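Home Shop Recipes Questions Contact

Questions about our cold tea and lemon drinks

We receive many letters about the drinks, so I have collected the answers on one page. If your question is missing, please write to us and I will answer it. Noboru Murakami, Pokach tea room

Which tea should I use?

For the orange drink we use Ichikawa, our lighter tea. For the brown one we use Tiltodgate, which is stronger and can carry more lemon. You may exchange them, but with Ichikawa please use only one thin slice, or the lemon will cover the tea.

How much water do I need?

One small bag of tea is made for 410 ml of water. I measure the water in a small beaker with a spout, the same kind that we use for pouring. If you add ice later, take 30 ml less.

Does it have to be a wine glass?

No. A wine glass is nice for the orange drink, as the round bowl shows the color well and the lemon has a place to sit. When we have many guests we also give small paper cups for tasting. Fill a wine glass less than you fill a cup if somebody must carry it.
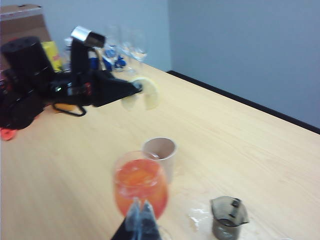 If you have no stemmed glass at home, any plain tumbler is good. I only advise against very narrow glasses. The slice will stand on its side and you cannot get it out without a long spoon.

I always spill when I pour. What do I do wrong?

Probably you pour too slowly. Then the liquid runs down under the spout and goes on the table. Hold the spout close to the glass and pour in one steady movement. Keep a cloth near, and wipe a wooden table at once, especially after lemon.

When do I put the lemon?

At the end, when the tea is already in the cup. Lemon which stays in the tea for a long time makes it bitter. I like to let the slice stand up at the side of the cup, with a part of it above the rim. So each guest can decide to push it down or to take it away.

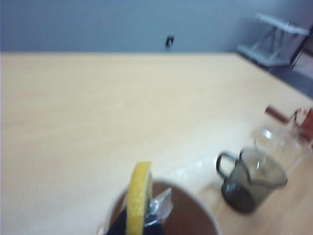 Can I cut the lemon the day before?

Yes, but cover the slices well and keep them in the refrigerator. The end pieces are mostly peel, please do not serve them.

Do you sell the Pavum syrup in a bigger bottle?

At the moment we have only the 100 ml bottle. A bigger one is planned for October.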